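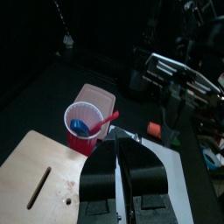

View from the wrist camera: gripper fingers, red cup with two spoons.

Niken two-arm bench cell, reviewed after one season of use

Rating: 3.5 out of 5
Used for: sorting and packing small plastic tableware
Would I buy again: yes, but with a different contract for service

I work at Zotitz, a small company that packs picnic and party sets for shops. We have 26 people on the packing floor, and I am the one who plans the shifts and also writes the work instructions. In August we received the Niken bench cell through the dealer Cukent. I am writing this review because before buying I found only reviews by engineers, and they were mostly interested in speed. I wanted to know what happens to the people who did the job before. Please excuse my English, it is my third language.

What it is

The cell is a dark table with two arms, grippers with two black fingers, and a camera at the wrist. You teach it by guiding the arm with your hand and pressing a button at each point. It comes with one set of fingers. A second set must be ordered, and I advise you to order it at the beginning, as delivery for us was very slow.

What it does well

Cups are easy. The gripper closes on a plastic cup softly enough that we did not see cracks from it, even with our thinnest cups. Spoons in a cup are more difficult, especially when one handle sticks out over the rim. In our first test of 1000 sets the cell stopped 70 times and asked for help, nearly always because of a spoon. After we changed the height from which the arm approaches, it became much better. I did not repeat the full test, so I can't give you a second number.

The wrist camera is the part I like most. When the cell stops, the operator sees on the screen what the gripper sees, and usually it is clear at once what the problem is. Before, with our old Shevchuk feeder, we had only a red lamp and a code with three digits, and one had to look in the book.

What it does badly

The software counts every stop as an "operator event". This word has made trouble. The packers believed that the events are counted against them personally, and for two weeks some of them were reaching in to correct a spoon without pressing pause, so that no event would appear. This is of course dangerous. I asked Cukent to change the name in the menu. They said it is possible in the next version. Until then we have put a paper label on the screen with the words "machine stops".

The noise is low, but it is a high tone and two colleagues asked to be moved further away. The table surface is dark and small dark parts are hard to find on it. The height of the table is fixed. For our shorter packers we had to build a step, and for a product with this price I find it not acceptable.

What changed for the people

Nobody lost their job, and I want to say this first, but it is also not the whole story. The packing line had four places where a person filled cups for the whole shift. Now there are two such places and the cell. One of the packers became the operator, and the other moved to final control. Final control is done standing, and she was sitting before. She told me she has less pain in the hands and more in the back.

The operator's work is strange in the beginning. For long minutes there is nothing to do, then three stops come together. Our first operator said it was more tiring than packing, although the hands do less. We now change the operator every two hours, and this works better. It means we had to train more people than the dealer recommended. The training takes one morning, and the guiding by hand is learned very quickly, also by colleagues who don't like computers.

There is also the talking. At the old places people sat opposite each other and talked the whole day. The operator sits alone – the safety distance makes it so. We turned the cell a little, so that the operator at least looks toward the others. I would plan this before installation, because moving it later cost us 515 euros for the technician and half a day without production.

Pay was discussed for a long time. The operators now receive a small addition per shift. If your company is planning such a purchase, decide this before the machine arrives and tell everybody.

Service

Cukent answers the phone from 8 a.m. and is polite. Spare parts are slow. One of the finger pads came off in the first month and we waited for a new one while the cell was standing still, so the four old places had to be opened again. The packers were quite happy that week, I must say.

Tips for buyers

Order the second fingers and spare pads together with the cell. Let the packers do the teaching from the first day, they know how a spoon falls. Check the table height with your shortest and your tallest colleague. Ask for the menu texts in advance and read all of them.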